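Slide pots vs rotary encoders on a bench control panel
Forum > Panels and Enclosures > Controls

mok_tern
Posted 13/03/2024
I am laying out a control panel for a bench supply and cannot settle on the main adjustment. Candidates are a linear slide pot with 50 mm of travel or a detented rotary encoder. The panel will be used standing up, often with gloves. Resolution needed is 10 steps over the full range. I would like the setting readable with the power off.

pondavero
Slide pot. Readable with the power off rules out the encoder unless you add a display that holds its image. Print the scale next to the slot and put a pointer on the knob.

quillback71
Disagree. An open slot in a horizontal panel collects dust and solder scraps. I serviced Avcombe mixers for six years and scratchy faders were most of the work. A rotary switch with a printed skirt also reads with the power off, and the shaft hole can be sealed.

mok_tern
A rotary switch was not on my list. What is the torque like with gloves?

quillback71
Fine if the knob is large enough. Small fluted knobs are poor. Pick a pointer knob so you can feel the position.

pondavero
Dust is a fair point for a fader that moves all day. The OP is setting a level a few times per shift. Use a part with a dust shield and mount the panel at an angle. On scale layout, keep the numbers on one side of the slot and put the marker on top of the knob. A colored triangle on a white knob is easy to find.

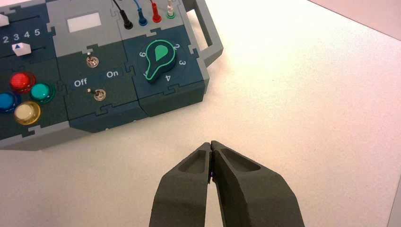 Reply #7
slotted_pan
Two things missing so far. First, parallax: a tall knob with the marker on top reads differently depending on where you stand. Keep the knob low or carry the line down the front face. Second, a plain slide pot has no detents. If you want 10 positions, either buy a detented part or read it with an ADC and add hysteresis at the boundaries. Otherwise the output will flicker between adjacent steps.

mok_tern
ADC is already in the design. How much hysteresis?

slotted_pan
I use a quarter of a step on each side. Average a few readings first.

quillback71
Or use the rotary switch and skip all of that. Each contact is one position.

pondavero
It also needs ten wires or a resistor ladder, and the ladder goes back to the same ADC.

quillback71
With a ladder the levels are fixed and far apart. No hysteresis needed.

mok_tern
Ordered one Pranance detented slide pot and one rotary switch. Both will go on a scrap panel in May and I will post the readings.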